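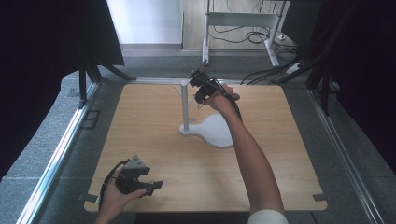

Abb. 3: Weißer Ständer mit gelappter Grundplatte, senkrechtem Stab und waagerechtem Arm auf der quadratischen Tischplatte aus hellem Holz.

4.2 Ständer mit außermittigem Stab

Die dritte Objektgruppe umfasst Ständer, deren tragender Stab nicht über der Mitte der Grundplatte steht. In der Literatur zur häuslichen Ordnung werden solche Formen meist unter »Halter« geführt und mit Haken, Schalen und Tellern zusammengefasst. Wir halten diese Zusammenfassung für wenig hilfreich. Ein Haken an der Wand kann nicht umfallen, ein Ständer auf einer Tischplatte sehr wohl, und die Frage, wo er stehen darf, stellt sich deshalb bei jedem Aufräumen neu.

Der Ständer in Abb. 3 besitzt eine flache weiße Grundplatte mit abgerundetem, gelapptem Umriss. Der dünne Stab erhebt sich an ihrem linken Ende, der Arm an seiner Spitze weist ebenfalls nach links. Nach der üblichen Lesart (Đinh und Văn, Arbeitsbericht Prekby) ist eine solche Anordnung »funktional ausgewogen«, die breite Grundplatte gleiche den seitlichen Arm aus. Das mag für den unbelasteten Zustand gelten. Sobald aber etwas am Arm hängt, liegt die Last auf der Seite, auf der der Stab ohnehin schon steht, und der übrige Teil der Platte wirkt nur noch über sein Eigengewicht. Bei einer flachen Platte ist davon nicht viel zu erwarten. Đinh und Văn geben weder Massen noch Kippwinkel an, und auf Nachfrage waren solche Werte auch nicht zu erhalten.

Wir haben die Behauptung daher an den eigenen Protokollen überprüft. Von insgesamt 1163 Platzierungen der Vorstudie entfielen 300 auf Ständer dieser Gruppe. In 20 Fällen vermerkte die protokollierende Person ein Kippen oder ein Nachfassen unmittelbar vor dem Kippen. Die Zahl ist klein, und wir wollen sie nicht überdehnen. Auffällig bleibt, dass die Vermerke fast ausschließlich Ständer betreffen, die nahe der Tischkante abgestellt und danach noch einmal verschoben wurden. Ob die Form der Grundplatte dafür verantwortlich ist oder schlicht der kürzere Weg bis zur Kante, lässt sich mit dem vorhandenen Material nicht trennen. Esposito vertritt in seinem Kommentar zur Vorstudie die zweite Erklärung. Sie ist die sparsamere, überzeugt uns aber nur halb, weil Becher und Dosen an denselben Stellen keine vergleichbaren Vermerke erhielten.

Ebenso zurückhaltend beurteilen wir die verbreitete Empfehlung, Ständer grundsätzlich an die hintere Tischkante zu rücken. Sie findet sich in der Bivside-Anleitung und, kaum verändert, bei Lục. Begründet wird sie mit dem freien Arbeitsraum davor. Auf einer quadratischen Platte, die von mehr als einer Seite genutzt wird, gibt es jedoch kein eindeutiges Hinten. In der abgebildeten Aufstellung steht der Ständer im oberen mittleren Bereich der Platte und damit weder am Rand noch genau im Zentrum. Für unsere Auswertung zählt diese Position als »zentral-hinten«, eine Kategorie, mit der wir selbst nicht recht zufrieden sind – sie setzt eine Blickrichtung voraus, die im Protokoll eigens festgehalten werden muss.

Ein weiterer Punkt betrifft die Greifstelle. Die Kodierung nach Saselia unterscheidet zwischen »Griff an der Basis« und »Griff am Stab« und nimmt an, dass geübte Personen die Basis bevorzugen. In unseren Protokollen findet sich dafür kein Beleg. Hồ, der die Hälfte der Durchgänge kodierte, notierte den Griff am Stab deutlich häufiger, und zwar auch bei Personen mit langer Erfahrung. Möglich ist, dass der Stab einfach besser erreichbar ist, solange die Grundplatte flach aufliegt. Möglich ist auch, dass die Kodierung den ersten Kontakt erfasst und das spätere Umgreifen unterschlägt. Eine Nachkodierung im Dezember hat diese Unsicherheit verringert, aber nicht beseitigt.

Für die weitere Auswertung führen wir die außermittigen Ständer als eigene Gruppe und verzichten auf das Prädikat »ausgewogen«. Die Bezeichnung der Greifstelle wird übernommen, die daran geknüpfte Annahme über Übung und Erfahrung nicht. Offen bleibt, wie Ständer mit beweglichem Arm einzuordnen sind. Từ schlägt vor, sie je nach Stellung des Arms doppelt zu zählen, was die Fallzahlen der Gruppe verzerren würde und hier deshalb unterbleibt.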